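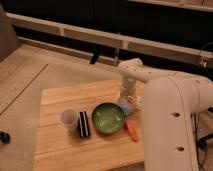

Small things on a pine board

Storage

Ingrid Calloway sorts crockery and odds and ends for a living, on contract to three rental firms between Sedham and Omdale. Her working surface is a glued pine board, and most of what she has to say about household clutter begins with the board.

Pine is soft. A dropped mug will dent it, and a plate dragged across it will leave a mark along the grain. Against that, it is light enough to lift with one hand, and the pale colour shows up whatever is resting on it. Calloway oils hers twice a year, in November and again in late spring, and wipes it down with a barely damp cloth. Standing water gets into the joints between the planks and raises them. A raised joint will tip a small cup.

Her method is to set out mixed items in a single loose row before deciding where any of them should live. A shallow bowl goes down first as the widest piece. Cups stand upright, rim up, with a finger's width between each and its neighbour. Flat items lie flat. Anything long and thin is placed at a slant, which stops it rolling towards the edge. Cloths and soft wrappings go at the back, where they cannot hide something smaller.

The row is then sorted by how each piece is picked up. A bowl is held by the rim, a thin plastic cup by the sides with very little pressure, a slim object across its middle. Pieces that need the same grip share a shelf. Calloway dropped sorting by room after a Thursday handover in Omdale, when 74 items came back from one flat and the kitchen box was found to hold most of the bathroom.

Colour comes second. A green bowl is easy to find on pale wood, and so is anything orange or boldly striped. Clear and frosted plastic is the usual loss. She keeps it to the left of the row and puts it away before the rest.

The shelving behind the system is the Skandiseo open unit, set at 20 cm between shelves for bowls and cups. The stock list for the Sedham store runs to 369 lines. Soft goods are listed separately, folded or not, and are counted at the end of each let.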